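Lellov Tabletop Chores: power strips and cords

README for the cord subset, second release

What this is

A collection of short recordings of people dealing with power strips on a table. They straighten them, turn them over, coil the cord, uncoil the cord, and move the whole business from one side to the other. If you have ever cleaned out the drawer under a printer, you already know the plot.

The subset holds 183 recordings. It belongs to the larger Lellov Tabletop Chores set, which also covers folding, stacking, and sorting cutlery, and which has its own README written by somebody with a sunnier disposition. You don't need the other parts to use this one. You do need the shared label list, which sits in the top folder and is called labels.txt, after a long discussion about what to call it.

Why cords

The first release of Lellov had boxes, cups, and a great many sponges. All of these stay where you put them. Users wrote in to say that their results were excellent on sponges and fell apart the moment anything had a tail. A power strip is a fair compromise: one end is a rigid bar that behaves itself, and the other is several feet of opinion.

We also had a lot of power strips.

The objects

Most strips are white, long, and flat, with the outlets in a row along the face. A few are black. Two brands of strip were bought for the set, Lakstead and Conberg, and the rest came out of closets. The Lakstead cords are stiff and hold whatever shape they had in the package, which makes them miserable to coil and very useful to us. The Conberg cords are soft and lie down when told.

No strip is plugged into anything in any recording. Please keep it that way if you add your own.

The table

Everything happens on a white rectangular top laid over a light wooden table. We picked white before we knew how many of the strips would also be white. By the time this was pointed out, a third of the sessions were done, and switching to a green top would have meant starting over, so white on white it is. The edge of the wood shows along the far side and works well as a landmark when you are trying to work out how far a cord has wandered.

Strips usually start lying flat. The cord starts wherever it fell. We made one attempt at writing down standard starting positions for the cord and would like to forget it.

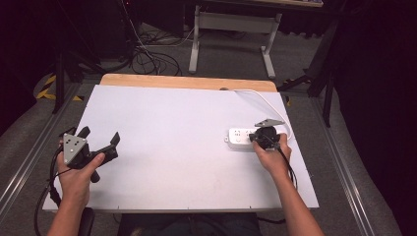 The activities

Each recording is labeled with one main activity. The names are plain on purpose.

straighten: the strip ends up parallel to the far edge of the table, by eye. No rulers were used and it shows.

shift: the strip moves to another part of the table and the cord comes along, or doesn't.

flip: the strip is turned face down or face up.

coil: the cord is gathered into loops next to the strip or on top of it. Any number of loops is accepted.

uncoil: the reverse, and slower than you would think.

clear: strip and cord both leave the tabletop and go into a bin.

If a recording contains more than one of these, the label goes to whichever takes up the most time. Thirteen recordings were split down the middle by two labelers who could not be brought to agree. They carry both labels, separated by a slash. Consider them a monument.

Annotations

Every recording comes with a start mark, an end mark, the main activity, and a free text note. The start mark is the first moment the strip or cord is touched. The end mark is the moment both hands let go for good. "For good" turned out to need a definition, and the one we settled on is: nobody touches it again before the recording stops.

The notes are uneven. Some say things like "cord catches under strip, freed with left." Others say "fine." One says "why." We left them as written, apart from fixing spelling.

Files

recordings/ one folder per recording, numbered
notes.csv the free text notes
activities.csv main activity, start mark, end mark
strips.csv which strip appears in which recording
CHANGES.txt what it sounds like

Numbering is not continuous. Recordings that were dropped kept their numbers, and we didn't close up the gaps. Please don't write code that counts on the next folder being there.

Known problems

White cord on a white top is hard to follow, for people and for everything else. Expect labels on the thin parts of the cord to be off.

Coiling is underrepresented. It was the least popular job and people found reasons to do the others first.

strips.csv confuses the two longest Lakstead strips in the early sessions. They are identical apart from a scratch, and the scratch is on the back.

Background clutter varies. Stands, cables on the carpet, and other furniture come and go between sessions, so don't treat the far side of the room as fixed.

What's next

The Pálfi subset, now being labeled, does the same activities with extension cords and no rigid end at all. The target is 1,000 recordings. It was due in November and will be released when it is finished. Coiling will be better represented, by decree.

Corrections to strips.csv are welcome, especially from anyone who can tell those two strips apart from the front.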